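Pilano Bin Picking Software: Set-Up Guide
Section 4. Teaching the bin and running a first grasp plan
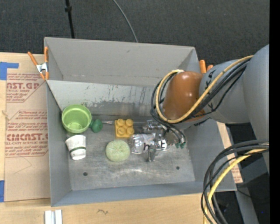
Complete the camera calibration in Section 3 before you start. The bin must not move after step 2. If it does, go back to step 1.

1. Open the Atwood panel and choose Workspace, then New Bin.

2. Jog the arm to each of the four rim corners and press Record at each one. The planner builds its collision walls from these points.

3. Set Wall Margin to 20 mm. A smaller value reaches more items near the walls but slows planning.

4. With the bin empty, press Capture Background. Scratches and shiny patches on the metal are stored here so that they are not picked up later as objects.

5. Place mixed items on the bin floor and press Segment. Each item should get its own color in the preview.

Note: Clear plastic often returns little or no depth. If a clear item is missing from the preview, turn on Fill From Color and press Segment again.

6. Press Plan. The list shows up to 30 grasps, best score first. Select one to see its approach path.

7. Set Speed to 2 percent and press Run Once. Keep a hand on the stop button.

CAUTION: The planner does not model cables. Check that the cable loop at the wrist has slack through the whole path before you raise the speed.

If the arm stops with error 109, the path crosses a recorded wall. Repeat step 2, then plan again.

Settings are saved when you close the panel. To copy them to another cell, see Section 6.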